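CASUAL TOWEL FOLDERS – Pidwood Linen, Donnelly depot
Posted 19 October 2023

Folders wanted, quick start. Casual to begin with, permanent part time possible after the April review if you like us and we like you.

We wash and fold for motels, two swim centres, a physio clinic and the Plevora holiday cabins. Up to 600 pieces on a busy day, mostly towels, some bath mats, tea towels from the cafes. We lost two good people in the one month (one baby, one move to the coast) and Elsie McKinnon is doing the evening bench more or less by herself. She'd like her evenings back.

The shifts
Mornings 6 to 11, weekdays
Evenings 4 to 8, three a week, you pick which with Elsie
Saturday every second week, short one, done by noon

Pay is the casual award rate plus loading, paid weekly. Saturday penalty on top. Bench height is set for you on day one – please speak up if it's wrong, sore shoulders are no good to anyone.

What you'd be doing
Sorting by client and colour. Folding by hand. Checking for stains, pulled loops, wrong labels. Stacking in the cages, writing the tag, on to the next. Some lifting, the cages roll but the bags don't. No ironing, that's a seperate room and a seperate crew.

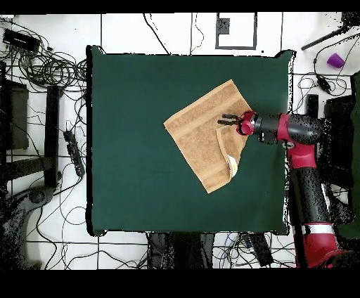
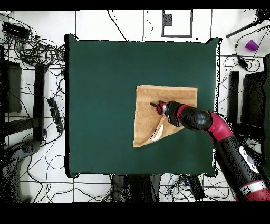
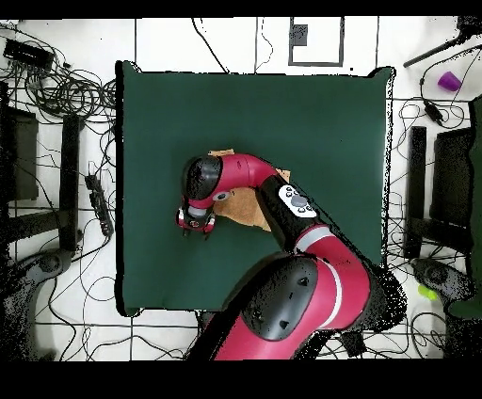 Plain bath towels are the bulk of it, and every client has their own fold. The cabins want thirds then half, the clinic wants quarters, the swim centres want a roll and don't much care how tight. Learn them one at a time. With all of them you start from a flat towel, so one bunched up like the tan one in the third picture gets shaken out first, whatever the client. Corners before middle. On a towel with woven bands like the first one, use the bands as your line, they'll tell you if you're crooked before the edges do. A corner brought over on the slant is no good for stacking here, so open it out and go edge to edge. Labels go to the inside for everyone except the clinic, who want to see theirs.

Who we're after
Someone steady. Speed comes, usually by week three. Standing is most of it but we have two high stools and they get used. No experience needed, if you've folded for a family you've folded. Decent eyesight or glasses that work. Okay with warm rooms – January is January. Fragrance free please, two of the crew react and the clinic linen has to go out unscented.

You need to be able to get to the depot for 6, the first bus from Grernora gets in at 5.40 and it's a ten minute walk along the creek side. Parking round the back if you drive, not out front, the truck needs it.

Enough English to read a client tag. We've got Tagalog, Punjabi and te reo on the floor most mornings and the radio is a daily negotiation.

Trial shift
Paid, two hours, normal rate. Carleen Paewai runs it. She'll show you three folds, give you a cage of mixed towels and leave you to it, then have a look through the stack with you. Wear closed shoes, tie your hair up, leave rings at home as they catch the loops. Water bottle yes, coffee in the lunch room only.

School leavers welcome, retirees too, we've had both and would have them again. If you can only do Saturdays tell us anyway, there's a list.

To apply
Short note is plenty. Your name, which shifts, when you could start, one person we can ring. No cover letter, no need for a resume if you haven't got one handy. Drop it in at 395 Creek Road, Donnelly, weekdays before 3, hand it to Lorraine Ormsby in the office or put it through the slot. If you drop in during the morning load please wait at the office door and don't come onto the floor, someone will come out too you.

Questions about pay or hours go to Lorraine. Questions about the work itself, ask for Carleen, after 11 is best.

We're reading notes as they come in, so sooner is better. Trials start next week.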